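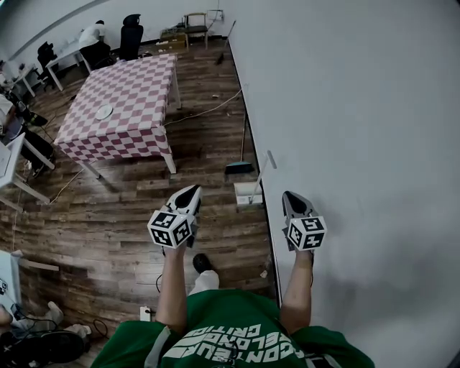 A reader in Mirmont wrote to say that she had put off replacing her vacuum for two years, in the expectation that a machine would soon be sold that could sweep, mop and clear the table as well. She asked whether she should go on waiting.

The advice of the Gilley Household Extension Office is to buy the vacuum. Machines that do one chore on a flat floor are well established and many households are satisfied with them. Machines that do several chores in an ordinary room, with ordinary clutter, remain at the stage of research and trial. The notes on this page set out what may reasonably be expected at present, chore by chore, and how a room can be arranged to suit both the machines now on sale and the people who still do most of the work.

Sweeping and vacuuming

A robot vacuum will keep a hard floor in fair condition between cleanings. It will not replace the broom. Corners, stair treads and the strip along the baseboard should be swept by hand once a week, and crumbs under a table are best taken up before the machine is started.

Loose cables are the most common cause of a stopped machine. A thin cable crossing from a table to a wall outlet should be run along the baseboard and clipped. Plug adapters should not be left on the floor. Shoes go on a rack or a shelf.

Of the 233 households that answered our May questionnaire, 126 reported that their machine had stopped on a cord, a sock or a shoelace at least once in the previous month. Most had not read the section of the manual on preparing the room.

Mopping

Combined vacuum and mop units are suitable for sealed floors only. On wood plank, use the lowest water setting and remove the pad as soon as the cycle is finished. A damp pad left standing on wood will mark it. For a spill, a flat mop is still quicker, and a household that owns one should keep it.

Brooms and mops last longer when hung with the head clear of the floor. A broom stored on its bristles takes a bend within a few months and then sweeps poorly. Where tools must lean against a wall, turn brooms so that the handle end is down.

Clearing and setting the table

No machine that this office can recommend will clear a table. The task looks simple and is not. A round plate lying flat offers very little edge to take hold of, and a cloth beneath it will slide or bunch when pushed. A person corrects for this without thinking.

Much of the present work consists of people carrying out such tasks with hand-held grippers, so that their movements can be recorded and used to teach a machine. Progress has been real. It has also been uneven, and a task learned on one table may fail on another of a different height. Patterned cloths, clear glasses and stacked bowls are all reported to give trouble.

Households that wish to make the table easier for anyone to clear, including a child or a person with a weak grip, may find the following useful:

Choose plates with a raised rim.
Secure the cloth with clips at the corners, or use place mats with a rubber back.
Scrape and stack at the table - large plates first - and carry one stack at a time.

Laundry

Washing and drying have been machine work for generations. Folding has not. The Goicoechea Workshop, which lends tools and equipment to residents of the county, tested a towel-folding unit last winter. It handled bath towels of one size acceptably and could not manage a fitted sheet. The unit has been returned.

What to spend

A sound robot vacuum can be had for up to $700. Above that price the buyer is paying chiefly for a self-emptying base and for mop functions, and should consider whether either is needed. General-purpose home robots are advertised from time to time at $3000 and more, sometimes on deposit. This office advises against paying a deposit on any machine that cannot be seen at work in a room like one's own.

Before buying, ask the seller:

Which chores does the machine do without help?
What must be moved from the floor first?
Are brushes, filters and pads sold separately, and for how long will they be stocked?
Does the machine send pictures of the home elsewhere, and can this be turned off?

Borrowing before buying

Two robot vacuums are available for loan from the Honska branch counter, for one week at a time. Borrowers should empty the bin, cut any hair from the brush and return the charging base with its cord. The counter closes at 4:30 p.m.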